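Unit 6: Segmenting and tracking cables from the wrist camera
Instructor: Rosalía Moya. Lab contact: Valeriano Arroyo

Rigid parts are the easy half of disassembly. A drive cage or a bracket has one pose, and the planner can use it directly. A cable has no single pose, so we store it as a chain of 30 points along its centerline and update the chain every cycle.

The perception node runs in two steps. First, a segmentation network labels cable pixels. Second, a tracing step joins the pixels into separate cables. Color helps a lot when a blue data cable crosses red and yellow power wires. It does not help inside a black bundle, and there the tracer should report one object with low confidence. 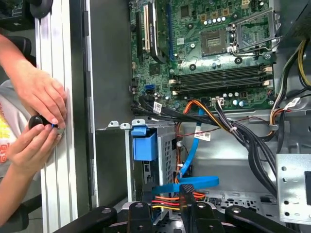
The grasp planner takes the chains and scores each point on clearance, curvature and distance to the nearest connector. Points under another cable are dropped. If no point passes, the planner returns an empty list — do not treat this as an error in your state machine. Move the wrist to a new viewpoint and call it again.

For the assignment, use the Pistico training set (2,000 labeled frames). Report results on the 108 test frames only. Submit your tracing code and one page on failure cases. Send questions about the labels to Valentyna Harasym.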